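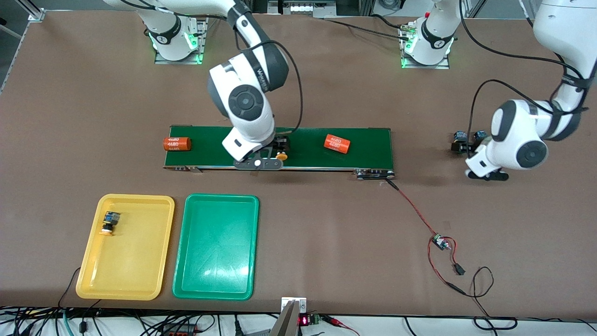

Posted by Soledad Marín in Workshop Notebook, August, 9:10 pm

Second try at the walnut ink tonight, and I'm so much happier with it! Mylene brought over another bag of husks (bless her, my fingers are still brown from the last lot), and I let them simmer for 4 hours with the lid off, then strained everything twice through an old pillowcase. The color on the Zirnard paper is lovely, a warm brown that goes nearly black where the pen lingers. It still feathers on the cheap pad, so more gum arabic next time, maybe 10 drops to the jar. Wekesa, if you want some for your labels, take the jar marked 532 and leave me the other one, I'm watching it for mold. Must ask Aslı about cloves.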